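Orkum 200 Whetstone Set: Long-Term Review

Posted July 2, 2025 in Sharpening

Verdict in brief: a well-made pair of splash-and-go stones with an accurate coarse side, a slow fine side and a base that needs replacing. Recommended for kitchen knives in soft to medium stainless steel. Not recommended for hard carbon steel or for anyone who wants a polished edge from one purchase.

What is in the box

The Orkum 200 is sold as two stones, a rubber-footed base, a flattening plate and a plastic angle guide. The number in the name is the length of each stone in millimeters. Measured with calipers, both stones in the review set came in slightly over that length, and both were flat enough out of the box that a steel straightedge showed no light along either diagonal. The long edges were left sharp at the factory. A few strokes with the flattening plate at 45 degrees put a small bevel on them, and this should be done before first use, as an unbeveled edge chips easily and the chips scratch the knife.

Orkum does not print a grit rating on the stones. The leaflet calls them Coarse and Fine. Compared against stones of known grit, the scratch pattern of the Coarse falls a little below a typical 1000, and the Fine sits near 3000. These are estimates made under a loupe and should be read that way. The lack of a printed rating is an annoyance when building a progression with stones from other makers.

Test knives and method

Three knives were used throughout. The first was a Grindard chef's knife in a soft German-type stainless, the second a Grindard petty knife in a harder stainless, and the third an old carbon steel slicer with no surviving maker's mark. Each was dulled on a glass rod until it would no longer cut newsprint, then sharpened on the Coarse, deburred, taken to the Fine and deburred again. Edge angle was set with a digital gauge at 15 degrees per side for the Grindards and 12 for the slicer.

The work took place between November and this summer, in an ordinary kitchen with moderately hard tap water. No stone was soaked. Each was wetted under the tap and rewetted as the surface dried.

Sharpness was checked three ways: newsprint cut with and across the grain, a ripe tomato cut with no downward pressure beyond the weight of the knife, and a thread test on a kitchen scale. The thread test is crude, and its results were used only to compare one edge with another in the same session.

Coarse stone

The Coarse is the reason to buy this set. It cuts quickly, gives clear feedback and raises an even burr along the full length of a chef's knife without heavy pressure. On the soft Grindard, a fully dulled edge took a burr on the first side in 86 strokes. The second side took fewer. The petty needed more work, as expected from the steel, but the stone did not glaze or load.

Water use is moderate. The surface drinks the first wetting and then holds a film for long enough to finish one side of a medium blade. Slurry builds slowly and is gray and thin. Users coming from soft, muddy stones may find it hard underfoot, so to speak, and will want to lighten their pressure.

Dishing is well controlled. After 12 full sharpenings the straightedge showed a faint hollow at the center. The supplied flattening plate removed it in a couple of minutes under running water. Drawing a pencil grid on the stone first makes it easy to tell when the low area has been reached.

Fine stone

The Fine is less convincing. It feels glassy, the blade skates at low angles, and progress is hard to judge by sound or touch. It refines the edge from the Coarse, and the scratch pattern is even, but it takes a long time to do so. On the soft Grindard the gain was small enough that the knife could have been stropped straight from the Coarse with little loss in the kitchen. The tomato test, if anything, favored the toothier edge.

On the petty the Fine made more sense. The harder steel held the refined edge and push cuts through newsprint became cleaner. The carbon slicer fared worst. The Fine left a stubborn wire that would not come off on the stone at any pressure, and it had to be removed on a leather strop loaded with compound. The same slicer gave no trouble on a Drerner finishing stone used for comparison, so the fault does not appear to lie with the steel.

A light dressing with the flattening plate improves the feel of the Fine for one or two knives. After that it returns to its glassy state. Dressing before every session became the routine, and it wears the stone for no benefit other than feedback.

Base

The base is the weak part of the set. It holds the stone between two rubber jaws, one fixed and one on a threaded rod. The rod is thin, the knob is small and hard to turn with wet fingers, and the moving jaw tilts when tightened. A tilted jaw lifts the end of the stone slightly. The stone then rocks at the far end of each stroke, and that movement goes directly into the edge angle.

Setting the base on a damp towel stops it sliding but does nothing for the rocking. A shim of folded paper under the moving jaw cured it for a session at a time. For regular use, a sink bridge or a plain holder from another maker is a better answer. The Cabanatuan bridge holder fits the 200 stones with room to spare and grips them evenly, though it costs a good share of what the whole Orkum set does.

Flattening plate

Plain steel with bonded diamond in a coarse pattern of raised dots. It cuts well, rinses clean and was itself flat. It has worn in slightly since the first uses, losing some of its initial bite, and has been stable after that. It is narrower than the stones, so the strokes have to be varied to avoid leaving a ridge along one side. Dry it after use. A spot of rust appeared on one corner where the plate had been left on a wet towel overnight, and it came off with a scouring pad.

Angle guide

The guide clips to the spine and sets the angle by lifting it off the stone. It has one size. On a wide chef's knife it gives an angle lower than the leaflet claims, and on a narrow petty it gives one much higher, as the geometry requires. The plastic also drags on the stone and wears a flat on its underside. It was used twice and put away. A stack of coins under the spine, checked once at the start and then removed, teaches the correct hand position with less trouble.

Edge life

Edge retention is mainly a matter of steel, angle and cutting surface, and no stone should be credited with much of it. The edges from this set lasted as long as those from the stones they were compared with. The Grindard chef's knife went through daily vegetable prep on bamboo and needed a touch-up on the Coarse every few weeks. Bamboo is harder on an edge than softwood or rubber, and a reader who cuts on it should plan on slightly more frequent sharpening or on a slightly larger angle. Moving the chef's knife from 15 to 17 degrees per side lengthened the gap between touch-ups with no loss that could be felt on onions or carrots. Squash was a little harder to split.

Stropping between sharpenings made more difference than anything done on the Fine. Ten light passes per side on plain leather brought back an edge that had started to slip on tomato skin.

Care and storage

Both stones dried overnight on edge at room temperature. Neither cracked, warped or shed its surface. The leaflet warns against drying in direct sun or near an oven, and this is standard advice for the type. The cardboard box does not survive contact with damp stones, so a ventilated tray is needed. The stones are not bonded to backing plates, and both faces can be used. Marking one face of the Coarse for flattening reference is a useful habit.

Comparison with the Drerner 100

The Drerner 100 is a single combination stone at a similar price. Its coarse side is slower than the Orkum Coarse and dishes sooner. Its fine side is clearly better, with good feedback and an easy burr release. It comes with no plate and no base, and the bonded construction means that one side wearing out ends the life of the stone. A buyer with harder knives who already owns a flattening plate should take the Drerner. A buyer with the usual block of soft stainless knives will get more from the Orkum.

The best result in this price range came from mixing the two, with the bulk of the work on the Orkum Coarse and the last passes on the Drerner. Orkum sells the Coarse separately through some dealers, and bought that way it is very good value.

Ratings

Coarse stone: 9 out of 10
Fine stone: 5 out of 10
Flattening plate: 8 out of 10
Base: 3 out of 10
Angle guide: 2 out of 10
Overall: 7 out of 10
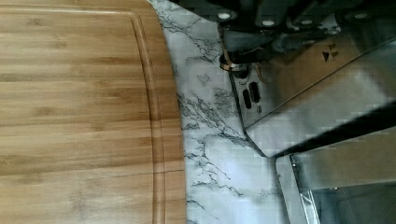
Bamboo cutting board with juice groove.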